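4.2 Comparing the two hand controllers in a living room

The bench results in Section 4.1 flattered both controllers, as bench results do. Everything sat at a convenient height, every object had been chosen by someone who wanted it to be picked up, and the table did not sag when leaned on. We therefore repeated the comparison at floor and sofa height in a furnished room, with the same humanoid platform, the same pair of multi-fingered hands and the same head camera. Only the hand controller changed between conditions.

The first controller, Flendum, closes all the fingers along a preset path and stops when motor current passes a threshold. It has very few parameters and most of them don't matter. The second, Roltitz, estimates contact at each finger separately and adjusts the closing speed as it goes. It has a great many parameters, and we were assured that the defaults were sensible. Both receive the same wrist target from the arm planner and the same object mask from the camera, so neither can blame the other's eyesight.

We ran 715 grasp attempts in total, split across throw pillows and light plastic packaging. An attempt counted as a success if the object left its support surface and stayed in the hand for 2 seconds. We considered a longer hold and decided against it after a pilot run in January, when the difference between the controllers disappeared under the difference between people's patience. Attempts in which the arm planner refused to move at all were logged and excluded. There were 133 of these, nearly all at floor height, where the planner takes a gloomy view of its own elbows.

On pillows, the two controllers were hard to tell apart. A pillow forgives nearly anything. Flendum tended to grab a fistful of fabric near wherever it first touched, while Roltitz spent longer feeling its way around the corner and then grabbed a fistful of fabric. The extra time bought no extra success that we could measure, although the operators consistently described it as looking smarter. We did not score for looking smarter.

Plastic was another matter. Clear wrapping has almost no stiffness, reflects whatever is above it and shows the color of whatever is underneath, so the segmentation mask often covered only a few bright creases. Flendum closed on these creases with full confidence and came up with air, or occasionally with carpet. Since its stopping rule cannot distinguish a bag from the resistance of the fingers against each other, it reported most of these as successful grasps. Roltitz reported fewer successes and was right more often when it did. Its usual failure was to hover - fingers half closed, waiting for a contact signal that a bag weighing next to nothing was never going to provide - until the trial timed out.

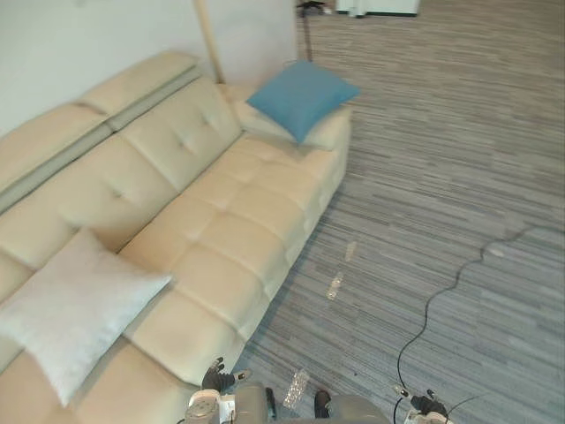

Figure 6. Head camera view of the test area, with both hands in view. Clear plastic items are on the carpet and two throw pillows are on the sofa.

Striped or flecked flooring made the mask problem worse under both controllers. When Ebenezer Frimpong labeled the 3853 camera images set aside for the segmentation check, he marked a number of floor patches as plastic on the first pass and had to take them back on the second. We mention this in fairness to the network, which was given only one pass.

We also tried the Shibata fingertip covers, which are softer than the stock ones and have a ribbed surface. They helped Roltitz on plastic, mainly by dragging the bag toward the palm before the fingers closed. They did nothing for Flendum, which closes too fast to drag anything. With the covers on, both hands became better at picking up lint, a capability we did not set out to develop and have not benchmarked.

Two limits should be kept in mind. The contact thresholds for Roltitz were tuned on the bench using the Nutitz object set, none of which is transparent, and retuning them for film would probably shorten the hovering. The camera also looks down from head height, so the fingers block the view of small objects during the last part of the approach. A wrist camera would address this, at the cost of one more cable for the arm to argue with. Section 4.3 reports the same comparison with the mask supplied by hand.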